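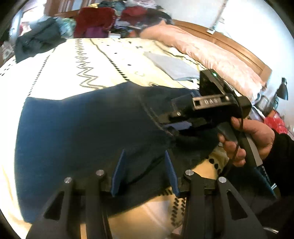

I own a chair I have never sat in. It came with the apartment, it stands on the far side of the bed, and for most of the past year it has been employed full-time as a place where clothes go when they are too dirty for the drawer and too clean for the hamper. I wear a thing once, I look at it, I can't decide, and onto the chair it goes.

On Monday night I reached for a sweater and brought down a landslide. Among the casualties was a shirt I had reported missing in the fall and had replaced, at full price, with the same shirt.

So Tuesday was folding day. I have views on folding, most of them inherited from my mother, who could do a fitted sheet in midair while talking on the phone. I can't do a fitted sheet. I can do a sort of parcel, which I then hide under the flat sheet so it looks like we planned it.

The rule I gave myself was that everything had to pass across the bed. No folding on the lap, no folding standing up with a shirt pinned under the chin. Out of the heap, onto the bedspread, flat, then folded, then away. The bed is the only surface I own that's big enough, and there is a second advantage: you can't go to sleep until you've finished. (You can. You sleep on the left side, like a letter in an envelope. But you don't enjoy it.)

The bedspread, for those who have asked before, is the cream one with the black zigzags and dots. I bought it at the Dakside closing sale because it was the last one and a woman behind me was looking at it. I've since found it is the ideal folding surface. If you line up a hem with one of the rows, you have a straight edge to work from. The trouble is that the rows wander the minute the cover gets rumpled, and then you have a beautifully squared pair of pants squared to nothing.

Navy was the problem of the evening. I apparently buy only navy. Spread out under a bedroom lamp at 11 at night, every navy thing becomes the same navy thing, and you have to go feeling around for a waistband or a cuff to learn which end you've got. I folded one top with great care and then found I'd done it inside out. Twice. I left it. The inside of a top has rights too.

Here is the method I've settled on, for what it's worth:

Lay it flat and smooth it from the middle out with your whole hand. People pat. Patting does nothing, you are not comforting it.

Chase the seam. If the seam is lying straight, the rest will mostly behave. If it's twisted, pick up the edge near the bunch, give it a small tug, and put it down again before you get ambitious.

Fold in the sides, then up from the bottom, and stop there. Seul-gi Koo, who was my roommate for 2 years and whose drawers looked like a bakery case, used to go on to a third fold and stand everything on its end. I tried that for a week. My T-shirts can't stand. They lean on each other like men outside a bar.

Jackets don't get folded. Jackets go over the edge of the bed until you remember you own hangers.

I also made piles, which I'd call a mistake. I had a Wear pile, a Wash pile, a Mend pile and a pile I thought of as Szabo, after the thrift shop on the corner that takes donations until noon. By the end, Szabo had more than 20 things in it and I was feeling very light and monkish. Then I went to brush my teeth, came back, and took out the purple one. Then the red one, to keep it company. You see how it goes. The shop got a bag with 11 items in it and I got a receipt from a man who plainly thought I could have done better.

The Mend pile is in a Malico shoebox on top of the wardrobe. There are two buttons in there too, which belong to something. I expect I'll find out what when I'm moving.

What I can report is that the chair has a seat. It's upholstered in a kind of mustard, with a stain on it that predates me. I sat down on it Wednesday morning with a coffee, mostly to say I had, and it is a terrible chair. It tips you forward as if it wants you to leave. By Thursday there was a cardigan on it.

Print this post | E-mail this to a friend

Filed under: Domestic Matters, Laundry, Things I Said I'd Do in March

3 comments

Trillano wrote:
My chair is a treadmill. Paid 1000 dollars for it, best coat rack I ever had.

bettyann wrote:
Fitted sheets: put your hands in the corners like puppets, then tuck one corner over the other. My kids think I'm a witch. And please go sew on those buttons!

Greg in the basement wrote:
I too have bought the same shirt again. Mine turned up in the car. Do you iron any of this or is that a different post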